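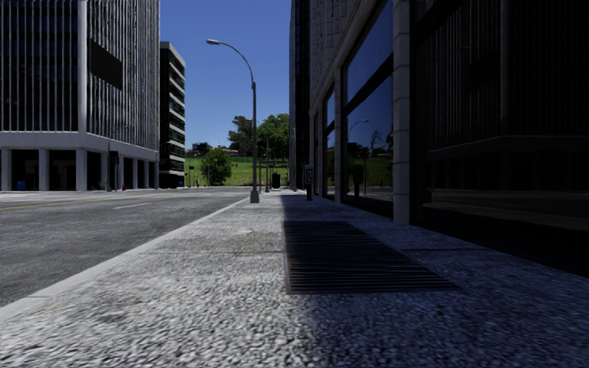
Proltbridge Small Robots Group | Tools we've tried

Feslow street pack with the Zinent trainer, reviewed by Karine Gill

I've wanted to get my hands on Feslow ever since Sheldon Petrenko came back from a summer school raving about it, and in July I finally had a free machine and no excuse. If you haven't met it, Feslow is a set of ready-made city blocks for training pavement robots in simulation, and Zinent is the training method that comes bundled with it. The idea behind Zinent is lovely and simple. You let the robot drive the same stretch of street over and over, and each time it moves the sun, so the shadows land somewhere new. The robot gets marked down if its steering changes when only the light has changed. Do that enough and it ought to stop treating the edge of a shadow as the edge of the world.

Anyone who has watched our delivery trolley dither outside the library at four in the afternoon will know why I was keen!

Setting up was easier than I'd feared. The installer grumbled about my graphics driver, I updated it, it grumbled again, I turned it off and on, fine. After that I picked the office street, which has a wide pebbly pavement, a kerb down one side and a great long wall of dark glass down the other. There's a metal grate set into the paving, right in the shade of the building, and I could have hugged whoever put it there. A dark rectangle inside a dark patch is exactly the sort of thing our old controller gets in a tizzy about.

The camera sits very low, as it would on a small robot, and that makes a bigger difference than I expected (I'd been training from about waist height for years, silly me). From down there the paving takes up half of everything you see and all the useful stuff, poles and bins and so on, is bunched up in the distance. 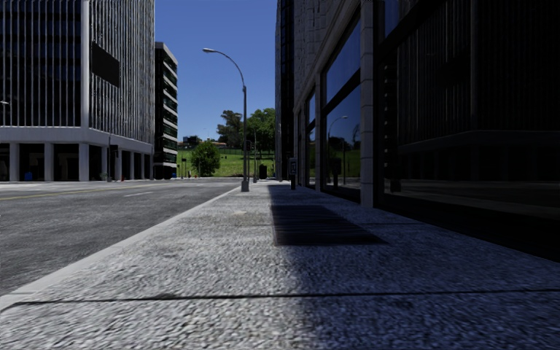 So, did it work? I trained two controllers, one with the moving sun and one without, and gave them the same 1,524 short test drives in the simulator. The plain one left its lane or stopped dead for no good reason on 80 of them. The Zinent one did it on 5. I ran the whole thing again with a different random seed because I didn't believe it, and the gap hardly budged. Most of the plain controller's failures came at the point where you cross from sunshine into shade, and a good few were at the grate.

Now the moaning. The glass is gorgeous, with the street and even the lamps reflected in it, but Zinent doesn't do anything clever about reflections. Both controllers now and then drifted away from a window as if there were a second lamp post in there waiting to jump out. Solange Bélanger thinks you could treat reflections the same way as shadows and jumble them up between runs. I think she's probably right, but the settings don't let you, and I wasn't going to go digging in the source on my holiday.

It's also a very quiet street. I had no walkers, prams or parked vans to deal with in any of my drives, so please don't read my numbers as saying the thing is ready for a Saturday crowd, or any crowd really. It's a test of one problem.
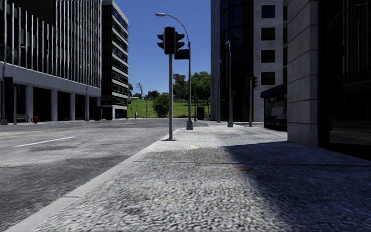

The manual deserves a grumble of its own. It has a whole chapter on lighting and then one thin page on how to export your controller, and that page is wrong about the folder. I lost three evenings to it. Gagnon, the firm that looks after the pack, did reply to my email with the right path, very nicely too, but they haven't fixed the page.

I've only had the new controller on the real trolley for one wet afternoon, and there wasn't a shadow to be had, so I can't tell you yet whether the result carries over outdoors. Darlene Tremblay has offered to walk behind it with the stop button when the weather picks up.

Would I use it again? Yes, happily, and I already am. If your robot is scared of shade, get it. If your trouble is people or shop windows, I'd hold off and see what the next version brings. My settings file is on the group drive in the Feslow folder, so copy it before you change anything, please (Brock, I'm looking at you).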